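9/24/25

Treatment room, Floscombe. Linen and table setup, second pass.

Picked up where Khang left off. He had stripped the table and put the old cover in the wash bag but hadn't written down which towel he wanted on top, so I went with the pink terry one. It is the right length for the massage table and doesn't slide as much as the white ones from Gremetti. The white ones are still in the cupboard, bottom shelf, and can stay there until somebody wants them for the floor.

Heated the room first. Radiator on 4, door shut, left it while I did the cupboard. Still cool by the window when I came back but fine at the table.

Cupboard: bath sheets at the back, hand towels in front, face cradle covers in the blue crate. I threw out two covers where the elastic had gone. The Triệu ones have held up better than the cheaper set and I would order those again. Thoa has the order form. Last lot came in May in a pack of 50 and we are well into it.

Wash notes, as I keep getting asked. Terry goes in at 60 with half the usual powder and no softener. Softener makes the pile slippery and after a few washes it stops taking up oil. Felt does not go in the machine at all. The corner of the last black piece went hard after Khang put it through with the towels, and it never lay flat again. Brush it or use the lint roller, then air it over the rail.

Then the table itself. Towel on lengthways, smoothed from the middle out, sides tucked under the padding. I tried it with the tuck at the head end only, the way Thoa does it, and it looked neater but I could pull it loose with one hand. Went back to tucking both sides.

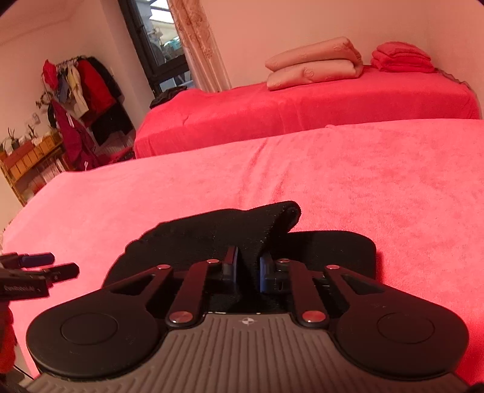 Black pad and pink terry towel, massage table. Pad needs the lint roller.

The dark fabric is a magnet for lint. The specks are small but they stand out badly on black, and anything that sheds will end up on it if the two are kept together. From now on the felt-like pieces get their own shelf. I have cleared the one above the hand towels and put a strip of tape on the edge with FELT written on it.

Folding. Khang's sheet says fold the pad in three. I don't think that works with a piece this thick - the inner fold puffs up and the whole thing springs open on the shelf. Flat is best. If it has to be folded, once across the middle, and not left like that overnight.

Tried the Prolov spray on an oil mark on one of the hand towels. Sprayed, left it 2 minutes, blotted, did it again. The mark went paler but I can still find it. Put the towel in the soak bucket with washing-up liquid and will look at it tomorrow. Wouldn't use the spray on anything dark until we have tried it on an offcut.

The table has a squeak at the foot end, left side, when you lean on it. Tightened the wing nut under there and it is better, though it comes back if you push sideways. Might be the hinge. Candle wax next time, before anyone goes at it with oil.

Still to do:
Hand towel out of the soak bucket
Offcut test for the spray
Ask Thoa if the order has gone in, and add a lint roller refill
New sheet for the inside of the cupboard door, with the folding changed
Khang to check the hinge

Lights and radiator off, key back on the hook.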